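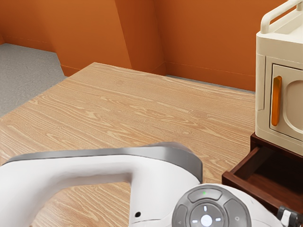
Fig. 1. Rendered interior: wooden tabletop, orange walls, dark brown cabinet.

Unit 2: Point of View and Narrative Distance
Course notes, Short Fiction Workshop
Instructor: Brijesh Bhardwaj

Read these notes before the Monday session. Bring a printed copy of your draft with the lines numbered in the left margin.

2.1 Terms

Narrator: the voice that delivers the text. The narrator may be a character in the story or may stand outside it. The narrator is never the author, including in first-person work drawn from the author's life.

Viewpoint character: the person whose perceptions limit what the text can report. In first person the narrator and the viewpoint character usually share a name. They may still be separated by time, as when an adult narrator recounts events from childhood.

Narrative distance: the gap between the narrator's language and the viewpoint character's own thoughts. Distance varies within a single point of view. It can change from one sentence to the next, and in most published fiction it does.

Students often treat point of view as one decision made at the start of a draft. It is better handled as two settings. The first (who perceives) stays fixed for the length of a scene. The second (how close we stand) is adjusted line by line.

2.2 The main options

First person. The narrator says "I." Access to one mind only. Any information the narrator lacks must arrive through speech, documents, or inference. The main risk is a narrator who observes everything and wants nothing.

Second person. The narrator says "you." Workable in short pieces. In longer ones the reader tends to convert it to first person after a few pages, at which point the device has stopped doing anything.

Third person limited. The narrator says "she," "he," or "they" and stays with one mind per scene. This is the default for workshop submissions unless you have cleared another choice with me.

Third person omniscient. The narrator may enter any mind and may know things no character knows. The narrator needs a recognizable manner of speaking. Without one, the movement between minds reads as error.

Third person objective. The narrator reports speech and action and enters no mind. Feeling has to be carried by what people do with their hands and what they decline to answer.

2.3 Degrees of distance

The same moment from the course story "The Bustari Ferry" is given below at four distances. The viewpoint character is Sengar, a ticket clerk.

(a) In July a clerk arrived late at the ferry landing and found the gate shut.

(b) Sengar had never liked the ferry landing, and he liked it less with the gate shut.

(c) Sengar looked at the gate. It was shut, and he wondered how long the others had waited before they let it close.

(d) Shut. Of course it was shut. They couldn't have waited, could they, not even for him.

Version (a) gives the reader a fact and no person. Version (b) summarizes an attitude in the narrator's words. Version (c) reports a thought and marks it with "wondered." Version (d) drops the marker and lets the clerk's phrasing take over the sentence, though the tense and the pronoun remain the narrator's. This last form is called free indirect style. It is the form most often misused in student drafts, usually by adding italics, which it does not need.

A move from (a) to (d) in consecutive sentences will feel abrupt. A move of one step at a time generally passes without notice. Openings tend to begin far out and come in. Scene endings can go either way.

2.4 Filter verbs

A filter verb names the act of perceiving: saw, heard, felt, noticed, realized, watched. Compare:

She heard the kettle start to rattle.
The kettle started to rattle.

In limited third, the reader already assumes that anything reported was perceived by the viewpoint character. The verb repeats the assumption and adds distance. Cut it in most cases. Keep it when the act of perceiving is itself the event - when a character hears something after a long silence, or notices what she had been avoiding.

Do not run a search and delete every instance. Two or three per page may be doing useful work. Mark them first, then decide.

2.5 Common faults

Head-hopping. The text reports the thoughts of a second character inside a limited scene. Test: list every sentence that states an inner fact and write the owner's initial beside it. If two initials appear, either break the scene or convert one set to visible behavior.

The mirror passage. A viewpoint character examines her own face so that the author can describe it. Readers need less physical description than most drafts supply. If hair color matters to the plot, another character can mention it.

Borrowed vocabulary. A nine-year-old viewpoint character thinks in the words of a graduate student. This is acceptable at distance (a) or (b), where the language belongs to the narrator. It fails at (d).

Withheld knowledge. The viewpoint character knows who is in the cellar, the text is inside her thoughts, and the reader is not told. Suspense produced this way is resented when it is resolved. Withhold at the scene level, by choosing a different viewpoint character, or increase the distance before the fact comes up.

2.6 Worked passage

From a draft set in the invented town of Clirkell:

"Condilum put the letter down. She was tired of her brother's excuses. Her brother felt ashamed and looked at the floor. She noticed that the rain had stopped."

The second sentence is in Condilum's mind and the third is in her brother's. The fourth has a filter verb. One possible revision:

"Condilum put the letter down. Another excuse, and not even a new one. Her brother looked at the floor. The rain had stopped."

The shame is gone as a stated fact. The floor carries it. The second sentence has moved in from (b) to (d), so check the paragraph before it for distance as well.

2.7 Exercises

Exercise A. Write a scene of 330 words in third person limited. Two people are dividing the contents of a house. The viewpoint character wants one object and does not say so. Use no filter verbs.

Exercise B. Rewrite the scene from the other person's viewpoint. Keep all dialogue unchanged. The upper limit is 399 words.

Exercise C. Take 14 consecutive lines from your current draft and label each one (a) through (d). Where the label jumps by more than one step, note whether the jump was intended.

Submit A and B together, with the labeled lines from C attached on a separate sheet. Drafts over the limit will be read up to the limit.

Reading for Unit 3: "The Bustari Ferry," second half, and the packet on summary and scene.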